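Filed under: Kitchen & Laundry | Cloths, Towels, Sponges

Every house has a drawer where cloths go to be forgotten. Mine was so full by October that it had to be shut with a hip. What follows is how I got it down to something that closes.

1. Look at the weave before you look at the stain. A coarse, loose weave holds on to grime, and a gray-brown smudge on pale purple is going to show whatever you do. Dab on dish soap, work it in with an old toothbrush along the threads, leave it while you make coffee, rinse. If the smudge is still there after 2 goes, congratulations, you own a shop rag. 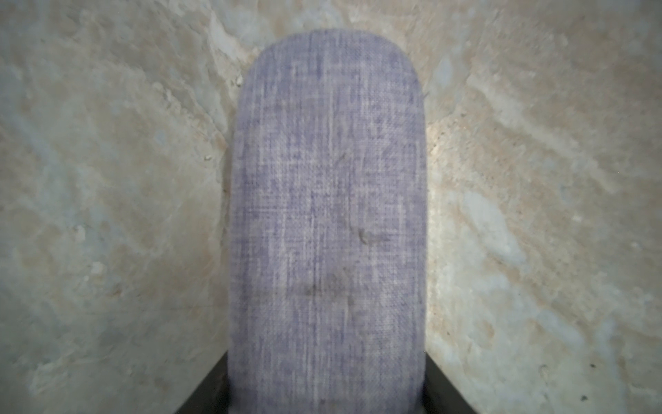
2. Fold towels so they stand up. Thirds the long way, then in half, then in half again, and park them on edge like files. A pile looks lovely until you want the one on the bottom.

Thick towels do this best and thin ones sulk. I tried it first with the flimsy Gradolo tea towels my aunt sends, which slid down the side of the drawer like drunks off a wall. Terry has enough body to hold itself up, and an orange one folded with its edges stacked upright is easy to spot from across the room. Keep the sponge out of the same pile. Let it lie flat somewhere by itself until it's dry, then put it away.

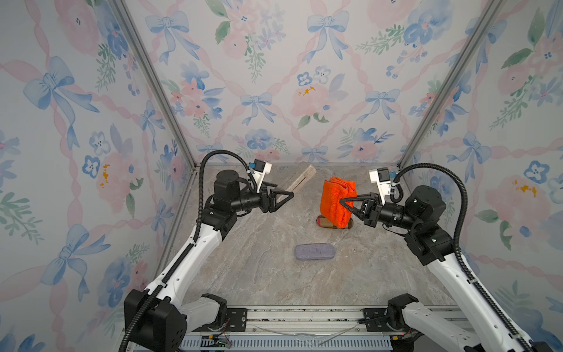

3. Knits get their own rules. A fuzzy knit cloth will not hold a crease, so quit trying. Bunch it loosely and drop it in a soft bin. Wash it cold, skip the fabric softener, and keep it away from anything with Velcro unless you enjoy picking fluff with tweezers. 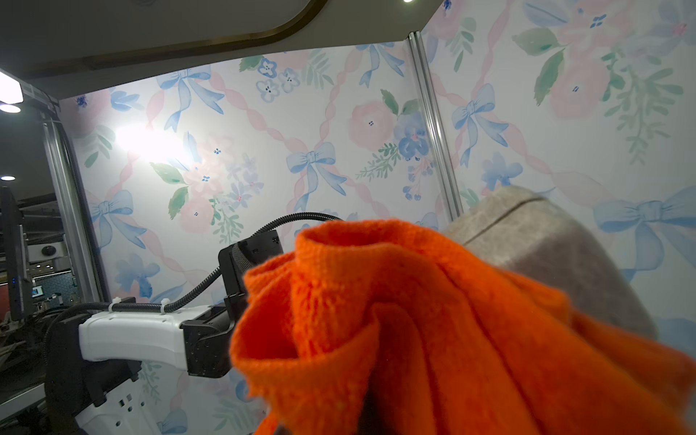 Brândușa Filip writes that she rolls her knit cloths and ties them with string, and that bunching is "just losing with extra steps." She also wants it known that vinegar in the rinse beats dish soap for smudges. I tried the vinegar. The smudge stayed and the kitchen smelled like a pickle until bedtime, but the rolling I'll grant her.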